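Support > Cells and Fixtures > Sorting Cell 2 > Ticket log

Sock sort: left arm hesitating over the organizer, plus crumbs in the front rail
Status: open, monitoring. Site: Giduma laundry and returns floor. Reported by: day shift.
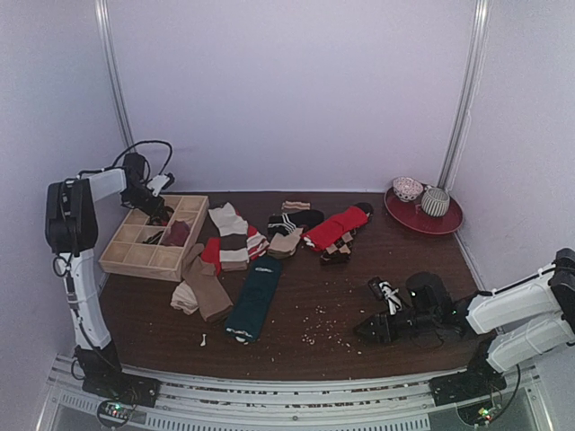
The left arm goes down to the organizer fine, then hangs above the compartment before it lets go. Day shift have seen waits of up to 16 seconds. The right arm keeps its spot low over the table until the left one clears, so one slow drop holds up both. No fault code on the Nimari console, just the amber "waiting" line.

First note, day shift
Restarted the job from the console. Same wait on the second sock. Set the organizer square to the back wall, ran 12 socks, and the hesitation was gone for all 12. Put it back on an angle and it returned straight away. Pretty chuffed with that one, it took us ten minutes with a cup of tea in hand!

Reply, Motier support
Great find. Your cell is still on the drop map from commissioning, which assumes a square box. Please send the job log and tell us which colours are slowest.

Second note, day shift
Log sent. Dark socks are slowest, especially the brown and the teal on our dark brown tabletop. The red ones fly through. We've also got white crumbs on the tabletop and down in the grooves of the rail along the front. They come from the tray-and-biscuit clearing job that shares this cell. Vacuumed the grooves with the soft brush, power off, and wiped the top.

Reply, Motier support
Thanks, the log agrees with you on the dark socks. New drop map attached (build 31). It finds the organizer by its corners, so the angle shouldn't matter. Run a full tub before you call it.

Third note, night shift
Loaded build 31 at 9:40 pm. Ran a tub of 70 with the box deliberately crooked. Two waits, both on brown pairs lying bent over each other. Separated them by hand and carried on.

A word on the people side, as the form has a box for it. Before the cell, matching socks was a whole shift standing at the Gunnlaugsson bench, and everyone's shoulders knew it. Now one of us minds the cell and the others are on mending and returns, which we used to fall behind on every February. We've learned to read the job log too, and I love that the floor gets to fix things first. We'd like the crumb clean added to the changeover card, and a lighter mat trialled under the dark socks.

Next: mat trial, then review with both shifts. Leave ticket open.

Recent tickets
- Sorting Cell 1: console clock an hour behind
- Folding table: foot pedal sticking
- Changeover card: request for larger print

Contact the Giduma floor support desk | Back to top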